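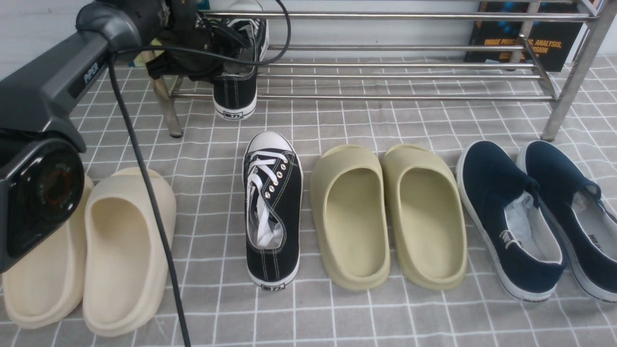
I've been putting the Skernby gripper through its paces on shoes, and I have to say I like it a lot more than I thought I would! I paid 400 dollars for it in March, and my old Randix one (1000 dollars, ouch) has been sitting in a drawer ever since.

Shoes are a mean test if you ask me. Foam slides squash when you squeeze them, canvas folds in on itself, and laces get into everything. The Skernby fingers have a soft pad that gives a little, so I can pinch a slide by the rim and it stays put. The Randix grabbed harder, but it left dents in foam and it let go of slip-ons whenever I came in at an angle.

Setup took me 7 minutes with the Pekton controller, and most of that was hunting for the right screwdriver. Force goes up and down on a plain dial (love that). My one real gripe is the cable. It's long and heavy, and I'd happily trade half of it for a couple of decent clips.

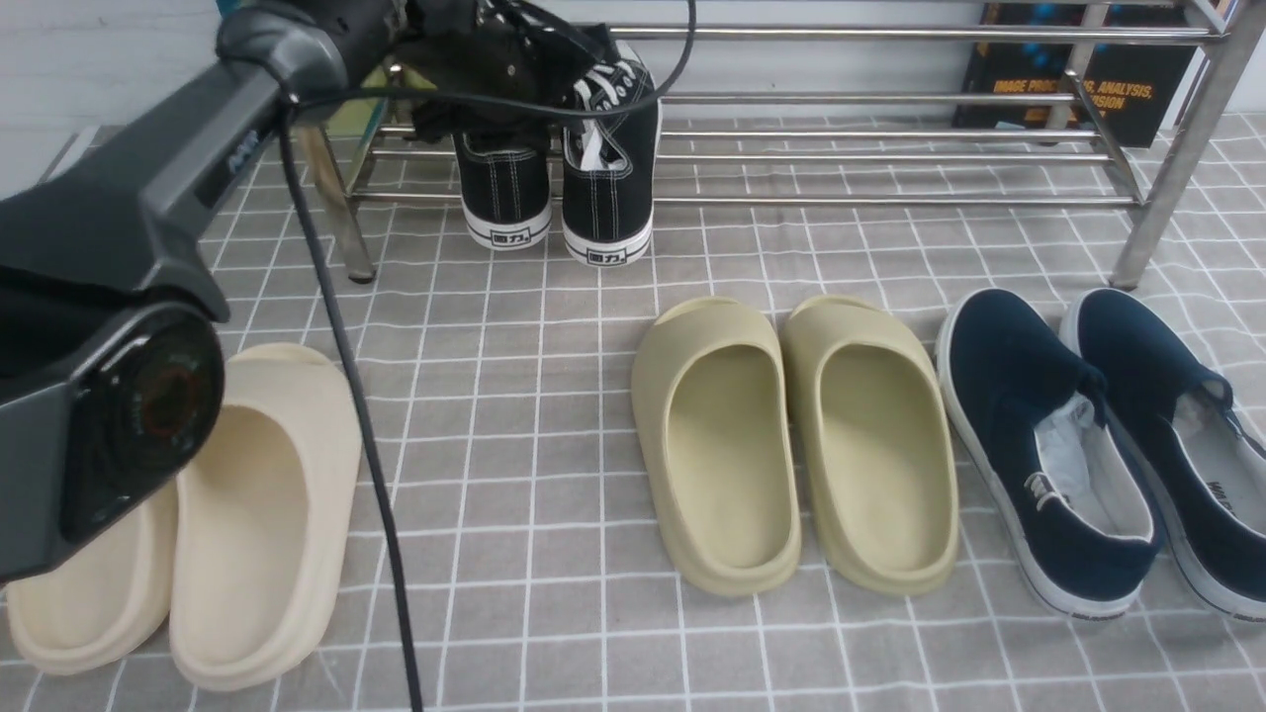
Zeleke wrote in to say the pads wear out faster than you'd like: mine went shiny after 2000 picks and started slipping on rubber soles, so order a spare set with the gripper.

Good to know, and I'll keep an eye on mine. They still feel grippy so far, though I've mostly done canvas and foam and hardly any leather. Heavy boots are next on my list, and I'm a bit nervous about those. For light shoes on a low rack I'd buy the Skernby again tomorrow, cable and all.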